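Heating oil customers should stop signing fixed-price contracts in October

Every fall the dealers in Stindbridge mail out their price lock offers, and every fall most of the town signs them. I did it for nine years. I think it is a bad habit, and the dealers know it.

A fixed price sounds safe. You pay the same per gallon in February as you did when the leaves came down. But the dealer has to cover the risk that crude goes up, and that cost is already in the number on your contract. You are buying insurance along with your oil, and the offer letter does not say how much of the price is which.
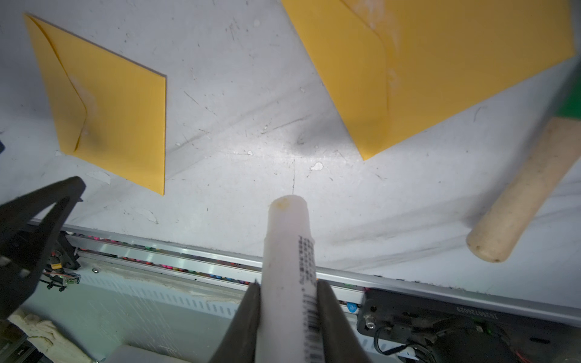 Leidy Restrepo, who kept the books at Laker until last spring, told me that most households never ask for the price without the lock. When they do ask, the dealer will usually give it. At my house the difference came to about 10 percent.

Some people should still pay it. If a bad month would leave you short for rent, a steady bill is worth the extra. Marleny Usuga on my street locks in every year for that reason, and I would not argue with her.

The rest of us could fill the tank in summer, when demand is low, and buy again only as needed. The state should also make dealers print both prices side by side on the same page. Schouten already does this on its renewal letters, so it can't be that hard. The comment period on the new fuel rules closes Thursday, and I have sent mine in.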